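Bruvimico dish rack demos – README

Hi, and thanks for downloading this. I'm Ginevra Greco, I put the Bruvimico set together with Vanderleia Sales, and I'm writing this file the way I'd explain things to you over coffee, so forgive the rambling. If you only want the folder layout, skip down a bit.

What's in it

The set has 1,000 demonstrations of one household chore: moving plates in and out of a dish rack on a tiled counter. Every one was driven by a person through remote control. We didn't script any of the motions, and you'll notice pretty fast that people are wobbly, and that Vanderleia and I have very different ideas of what a tidy approach looks like. (Hers are slower. Mine have more second tries in them.)

The plates are round and plain, in soft colors, and they go on edge in the wire divider on the right side of the rack. I picked this chore after an evening of loading my own rack at home and realizing how much I was doing by feel – you tip the plate, let it find the slot, and let go at just the right moment. Try doing that through a controller with no feel in your hands at all! It's humbling.
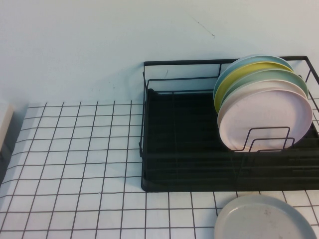
Do I need the same rack to use these demos?

Any rack with upright slots should be fine for a first try, but expect to add some demos of your own if your slots are a lot wider or narrower than ours.

Folder layout

demos/ has one folder per demonstration, numbered in the order we recorded them. Inside each you'll find the video, the arm positions, the gripper opening and a short text note by whoever was driving.

splits/ has 2 lists, one for training and one for testing. Please don't shuffle them together and then send me your success rate, I will ask.

notes/ is our running log. It's messy and I left it that way on purpose, typos and all.

The loader is called Jelum. It's a small script, it reads a demo folder and hands you back matching pictures and arm positions. If you already have your own loader, go ahead and use it, there's nothing fancy about the format.

How we recorded

1. One of us sets up the counter and the rack, then steps back.

2. The driver starts the recording, does the move, and stops the recording. We keep going through small fumbles. If a plate leans the wrong way and you can fix it, fix it, and leave the fix in.

3. Look at the rack before you start the next one. I check that the front plate is standing behind the divider wires and that there's clear space around the rack.

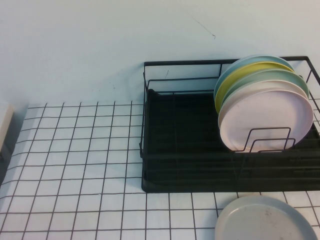 4. Write the note right away. I used to save mine for the end of the day and by then I couldn't tell one pink-plate attempt from another.

We took turns, and swapped drivers whenever somebody started getting sloppy. Most of the recording happened in April at our place in Sillton, mainly in the mornings, when we were both still patient.

Things I'd want to know if I were you

Rims overlap. When plates lean together in the rack, the ones at the back show up as thin bands of color, so a model that looks for a full circle is going to struggle. Vanderleia got much better results once she trained on the rim edges.

The tray and the rack are both black, and the wires are thin. Depth from a plain camera gets confused there. I'd lean on the arm positions for the last little stretch down into the slot.

Three of the demos have notes that stop halfway through a sentence. The recordings themselves are fine. The notes are my fault.

Don't use this set for glasses, bowls or anything you'd be sad to break. It's plates only, and the grips in it are plate grips.

Versions

The current one is version 2. The first had the gripper opening saved backwards (wide open read as closed), so if you grabbed a copy back then, please delete it and download again. We're planning a follow-up called Đào with a second chore in it, but Vanderleia and I are still arguing over which chore – she wants cutlery, I want mugs.

Questions

Open an issue on the project page and tell us which demo number you're looking at. We go through them on Friday, usually together, so you might get two answers that don't quite agree.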